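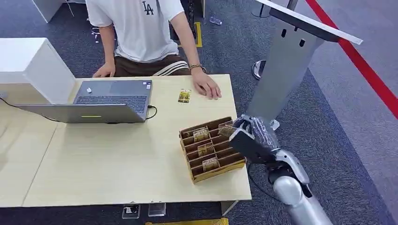
How far has the work on slot insertion and removal come since the last report?
The learned policy now handles thin packets in a divided tray without a taught position for each slot, and the remaining failures are concentrated in one step, the release. Details follow.

Progress report to Havach, work package 2
Project: Peldale
Prepared by: Beril Karabulut
Date: November 14, 2022

Status of the method
The policy is trained from demonstrations and takes camera images and joint positions as input. It outputs short sequences of arm and gripper motions, which are replanned before each sequence is finished. In the earlier version every slot had a fixed coordinate measured from the tray corner. That version failed whenever the tray was turned or pushed a little, and it had no way to recover. The coordinates have been removed from the controller. The tray may now be placed at an angle to the table edge, and the policy corrects its approach as it comes closer.

The training set stands at 375 demonstrations, all recorded with the packets upright in cardboard trays. Sinan Yalçınkaya recorded the first part and Ayten Yazıcı the rest. Their styles differ: one closes the gripper early and slides down, the other goes to full depth before closing. Mixing the two without a label gave hesitant motion above the slot. Adding an operator label as an extra input removed most of the hesitation, and we will keep it.

Results
Extraction from the slot is reliable for end slots and middle slots alike. Insertion is weaker. In the last test series, 37 insertions were stopped by the operator or ended with the packet leaning against a slat. Kevser Aksoy reviewed the logs of all of them. The main cause is release: the packet is over the correct slot and vertical, but one finger opens against the slat and drags the packet sideways. Wrapping film makes this worse – it clings to the fingertip and delays the moment the packet drops free.

A narrower fingertip was tried and gave a poorer grip on extraction. We have gone back to the original part and are working on the release motion instead, with a small upward movement before the fingers open fully.

Limits of the current data
Lighting and table surface have varied little, so we make no claim yet about other rooms. Only one packet size has been used. Heavier items and soft pouches are outside this work package. Force readings were logged but are not an input to the policy.

Changes to the plan
The comparison with the Flovar baseline was due this month. It is moved behind the release work, as a comparison run on a known fault would have to be repeated. Birsen Işık has agreed to the new order. No change to the budget is requested.

Next steps
– Record new demonstrations of insertion only, with the revised release.
– Retrain and repeat the test series under the same stopping rules.
– Run the Flovar comparison on the retrained policy.
– Send the logs and the evaluation script to Dursun for an independent check.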